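Mollow Grasp Planner 5: Review After a Month on Two Cells

Posted 06/11/2025

We use cookies to measure site traffic. By continuing to browse you agree to our cookie policy. Accept | Manage settings

Mollow 5 is a grasp planning and gripper control package for small arms with parallel or angular two-finger grippers. It takes a depth image, proposes grasps, checks them against a collision model and hands a trajectory to the arm controller. I ran version 4 for most of last year and moved both of our test cells to 5 when the stable build came out. The license is 3,519 dollars per cell, with one year of updates.

Installation

The installer now ships as a single container image. On a clean machine it came up without edits. On the second machine, which had the old Santoso driver stack on it, the gripper service failed to start until I removed the old udev rules by hand. The error message names the port but not the conflicting rule. The release notes cover this on the last page, under "Known issues," and it should be in the install guide.

Existing version 4 cell files import, with one exception. Custom finger meshes lose their offset and come in at the flange origin. Check every mesh before enabling motion.

Planning

The planner is the main reason to upgrade. Version 4 sampled grasps evenly over the segmented object and ranked them afterward. Version 5 samples more densely near edges and drops candidates early when the approach is blocked. On our bench set of 80 mixed parts, planning time was short enough that the arm no longer paused between the camera move and the approach. The old pause was long enough to annoy operators.

Ranking is better on flat parts and unchanged on deep ones. For tall cups and open boxes it still favors a rim grasp even when a side grasp is clear. The weight for this is exposed in the config file as rim_bias, but changing it requires a service restart. I would like to see it in the live panel with the other weights.

Perception

The segmentation model handles matte parts well. Clear plastic and polished metal remain weak, as they are in every depth-based package I have used. Zellora's camera plugin is supported directly, and the calibration wizard is now usable by a person who has not done hand-eye calibration before. It asks for more poses than it needs. I skipped the last several and saw no change in the residual.

Dark backgrounds need attention. With the default exposure settings, auto exposure meters on the whole image, and bright fingers over a black work surface clip to white. The clipped area then loses surface detail, and the finger tracker falls back to the outline alone. Set the metering region manually, or lock exposure with the gripper in view. There is a field for this in the camera tab, collapsed by default.

Finger compensation

This module is new. It estimates where the fingertips are from the wrist image and corrects the commanded opening. It is meant for fingers whose outside shape differs from the mesh: pads, sleeves, glove material, tape. You run a close, an open and a second close, and the software stores a contact width.

It works well with rigid pads. With thin, loose coverings the result depends on how the material sits at the tips. A fold at the contact point reads as extra width, and the next cycle opens slightly too far. Rerunning the routine after every covering change brought the error back under our limit. There is no drift warning, so the rerun has to go on a checklist.

The closed position detector has one fault I could reproduce. It declares contact when the gap between the tips disappears in the image, without waiting for the motor current to rise. If the tips are separated only by a thin dark line, it may report closed early. The setting require_current_confirm fixes this and should be on by default.

Logging and tools

Logs are now structured and can be filtered by cycle. I kept nearly 700 cycles on one cell before the viewer became slow to scroll. Export to the Udura format works, but timestamps are written in local time with no offset. Anyone merging logs from two machines should convert first.

The replay tool steps through a cycle with the wrist image and planner state side by side. I used it more than any other part of the package, mainly to check what the tracker took as the tip outline on each close.

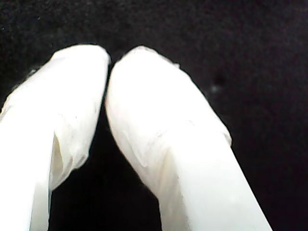
Replay also accepts a changed config, so a threshold can be tested against old cycles before it goes on the cell. The replayed planner uses a fixed seed unless told otherwise, and the seed is not shown in the exported report. Write it down.

Verdict

Recommended for version 4 users with flat or mixed parts. Users who mostly pick deep containers can wait for the next minor release. Turn on current confirmation before the first run.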